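Home | Journal | Issues | Search

3.2 Mixed household items in open bins

The Dromside trial covered 300 bin loads of small household goods. Each open metal bin held a few unlike objects, placed without dividers.
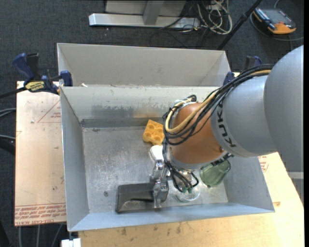 Figure 2. Bin contents, including a clear round cup, a green translucent container and a yellow-orange block.

Clear items were recorded separately — their outlines are hard to judge against gray sheet metal.

Last updated: August
Contact | © Lestcombe | Back to top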